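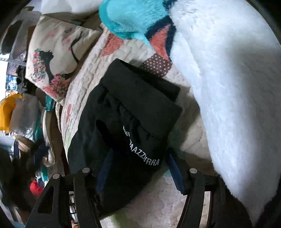 Drundgate Laundry Notes, release 5

A small collection of pictures and notes on folding clothes on a bed, which is where most clothes get folded, whatever the furniture catalogs say. Dated 13 August 2021.

What's in it

287 entries. The plan was 300, then we ran out of clean laundry and nobody wanted to start on the other kind. Each entry pairs one picture with one line in notes.txt. Tops, bottoms, towels and a category called "other" that is larger than we would like.

How things are labeled

garment: what it is, if you can tell. Black things on a bed are hard. If you can't tell a sleeve from a leg, write "garment" and move on.
color: everyday words. Black, cream, white, turquoise. The Kiani list had "ecru" in it and we had words about that.
state: flat, loosely folded, folded, heap. "Loosely folded" covers a lot of sins.
surface: what's under it. Quilted bedspreads get their own value, as the stitching shows up in everything.
lettering: copy only what can be read. With a fold through the middle, you type the piece you have, so TAAZZURRA goes in as TAAZZURRA. Do not finish the word for it.

Known problems

Deep folds in black cloth swallow seams. Plush blankets creep in from the sides and hide things, and they are marked "plush" even when they are clearly winning. Roughly 200 of the lines were typed by one person in one evening - the spelling drifts toward the end.

The towels from the Bistetti batch are missing their surface value. It will be fixed in December, or it won't.

Use

Free for anyone sorting, folding or studying laundry. Credit Protavton. Send corrections as a plain text file, one line per entry, with the entry number first.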